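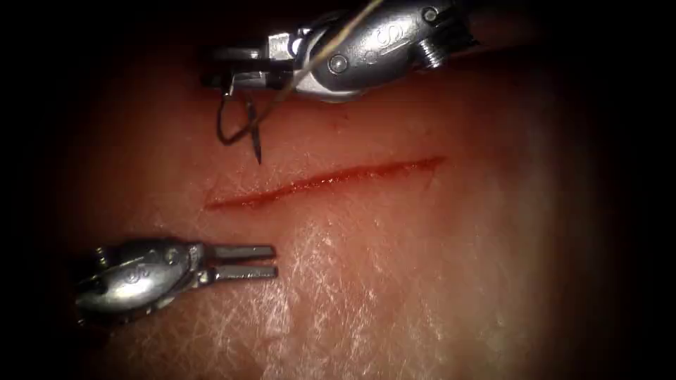 How soon should a straight cut in soft tissue be closed once it has been made?

Within a few minutes if you can manage it, with the surface kept moist the whole time. After that the edges start to dry and curl, and you are then stitching a different cut from the one you made.

Bench notes, January, p. 271

Started after lunch, finished just before six. Meant to be a short session on closing straight incisions and turned into an argument with myself over whether the Rultholm sheet is any use.

The Rultholm sheet says: straight cut, single pass, full depth, close from the far end, score the result. The score covers spacing, edge match and gaping. Fine as far as it goes. My complaint is that it treats the cut as a given, as if every cut of the same length were the same cut. They aren't. Look at how one behaves at its two ends. The lower left end runs out to a fine point and the other end is a bit wider before it narrows all at once, with a faint scratch trailing just under it. Same slit, and I would not put the first stitch in the same way at each end. The sheet has no box for that. It has a box for "cut satisfactory", which everyone ticks.

Proposed (to myself, nobody has agreed to it yet): note the shape of both ends before anything goes in. Point, blunt, or forked. Note any stray scratch and which side it lies on. That takes no time at all and would explain a fair few of the odd scores from last term.

Surface

Kept the tray covered between goes and topped up from the big bottle (2000 ml, mixed this morning, label it next time). Storage at 4 degrees as before. I let one piece sit out uncovered while I hunted for the fine forceps and it was noticeably tackier when I got back to it. The thread dragged. I have thrown that result away and I suggest others do the same when it happens to them, though I doubt they will.

Pieces that look alike from the top do not pull alike. I keep coming back to those pale patches, the whitish fibrous sort with the fine crisscross in it. People here say they are stronger and hold a stitch better. Who measured this? I asked at the bench and the answer was that it is well known. I went through the old pages and found one remark, in my own handwriting, saying "seems to hold well, pale area". So the evidence for the thing that is well known may be me, guessing, a year ago.

Tried to do it properly today. Small weights hung from a single stitch, once in the redder part and once in the pale part, same distance back from the edge. Pale part did hold longer. It also let go all at once, where the redder part gave slowly and you could see it going. If I had to choose I am not sure I want the one that gives no warning. Too few pulls to say anything firm and I got the distance wrong on at least one of them, so this goes down as a hint and no more.

Light

Kunau lamp, centre of the field, low setting. It does what they all do: a bright round middle and the edges gone to black. Good for looking at the cut itself. Bad for judging how long anything is, as you lose the things you would measure against. I had a cut down as longer than it was until I laid the ruler on it (the 300 mm steel one, please put it back in the drawer with the others and not in the sink).

There is also the shine. Moist tissue throws the light back and a glistening edge looks raised whether it is much raised or not. I tilted the lamp on two of the pieces and the lip I had written down on one of them went nearly flat. The other stayed up. So "edges raised" in anybody's notes, mine included, should be read with some doubt unless it says the lamp was moved.

Colour is the other trap. A thin line of red along a slit pulls the eye and makes it look deeper than it is. I have been caught by that before. Depth cannot be read off the top. Open it gently and look, or leave the depth box empty.

The Stedeck pads

Sent over with a leaflet that claims they behave "just like the real thing". They do not. They cut more cleanly than any tissue I have worked with and the edges stand there politely waiting to be brought together. Nothing wells up along the line. There is no grain to speak of, so it makes no difference which way you cut, and in tissue it makes a good deal of difference.

What they are good for: hand position, knots, getting a beginner past the shaking stage. Cheap enough to waste. I would keep a stack for that.

What they are no good for: anything we then want to write up. A beginner who scores well on the pads and badly on tissue hasn't got worse overnight. The pads flattered them. I said this when we ordered them and I see no reason to change my mind, although I admit the knots have improved.

Thread

Gisler fine, from the opened box. The new box is supposed to be identical and feels stiffer to me. Could be the cold store cupboard, could be my hands, could be a different batch. Did two closures with each without looking at which was which (mixed them up in the tray, tags turned under) and guessed right on one pair and wrong on the other. So much for what it feels like to me. Leaving the complaint off the order form for now.

Closing order

The usual habit here is to start at one end and work along. I tried starting in the middle and halving each time. On the shorter cuts it made no difference that I could see. On the longer ones the ends lined up better and I had less of a pucker left over at the finish. On the other hand I was being careful, because I wanted it to work, and that alone will tidy up a row of stitches. It needs somebody who doesn't care either way.

Where a scratch runs beside the end of the cut I moved the last stitch further back on that side. The one time I didn't, it tore through into the scratch. Once is once. Still, I'll keep doing it until somebody shows me it is pointless.

Spacing: I set out to keep it even and drifted wider towards the far end, same as always. Looked fine from above. Pulled gently from both sides it opened between the last stitches and stayed shut everywhere else. The score sheet would have passed it, as it only asks for the view from above. Another mark against the sheet.

Things I don't believe yet

Pale mesh areas are safer for stitching. Stronger perhaps, safer I don't know.

Halving beats working along.

New Gisler is stiffer.

A slit that looks deep is deep.

Anything in the Stedeck leaflet.

To do

Redo the pulls, and measure the distance from the edge before the stitch goes in and again after.

Add "ends" and "lamp moved?" to the sheet in pencil and see whether anyone fills them in.

Cut along the grain and across it on the same piece, close both, compare. I keep meaning to and keep running out of piece.

Find the fine forceps. They were not in the rack, not in the drying tray and not in the drawer marked fine forceps.

Bottle needs a date on it. Tray rinsed, cloths in the bin by the door, lamp left to cool with the arm folded down. Scores from today are in the back of the book, with the tacky one crossed through.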